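The long goodbye of the sticky label

312 shares | Comments (3)

Crisanto Layug keeps a jam jar on his windowsill that has held no jam since September. It holds a label, or most of one. The jar has been through the dishwasher, the sink, the dishwasher again and a night in warm water, and the label has given up its top layer, its picture of a plum and all its dignity. The glue remains.

Layug is paid to think about this sort of thing. He works on adhesives at a small laboratory in Liltville, where his job is to make glue that lets go when asked. "Making things stick is the easy bit," he says. "Everyone's gran could do it with flour."

The trouble starts with what a label is asked to do. It has to grab the glass within a second, on a fast line, often on a cold and slightly damp surface. So the glue is soft — closer to a very slow liquid than a solid — and creeps into every tiny dip it can find. Give it a few months in a cupboard and it creeps further. Peel it then and the glue stretches into little strings, each one soaking up the effort you put in. The paper, being paper, tears first.
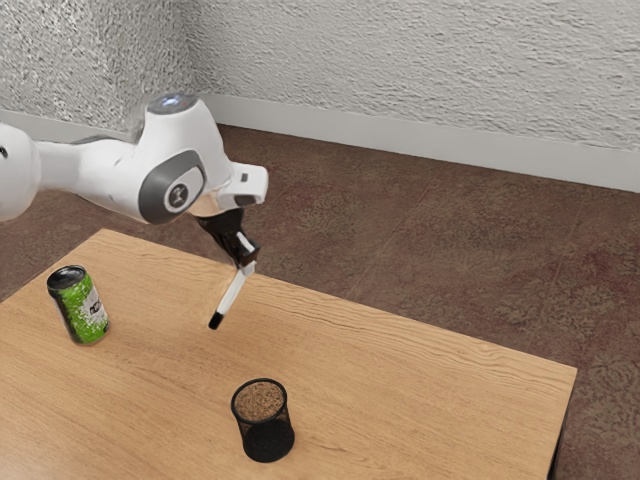

Warm water helps by softening the glue and getting into the paper, but plenty of label glues don't dissolve in water at all. Cooking oil does better, given patience. It seeps into the glue and swells it until it loses its grip, after which you have a clean jar covered in oil.

Layug's answer goes by the working name of Nullura. Its long molecules are tied together by links that come apart in hot, mildly alkaline water, the sort found in a bottle-washing plant. Once the links go, the glue falls into short pieces and the label slides off whole. It took his team 20 recipes to get one that survived a fridge.

Periklis Lazaridis, who runs the washing line at the Petridis bottling works, has tried it on a batch of olive jars. He is pleased, up to a point. The old labels turned to porridge and blocked his filters; the new ones come away in sheets and block them differently. "But I can pick these out by hand," he says. "Porridge, you need a spoon."

There remains the matter of price, and of the home kitchen, where few of us run a bottle-washing plant. Layug is working on a version for ordinary washing-up. For now he recommends a hairdryer and low expectations.

Comments

Musutside: Peanut butter. Works on everything except the peanut butter jar.

jarhead2: Tried the hairdryer. Label fine, fingers less so.

Maureen T: Could they do the ones on apples next please

Related
Why wet sand holds its shape
What gives custard its skin
The slow science of rust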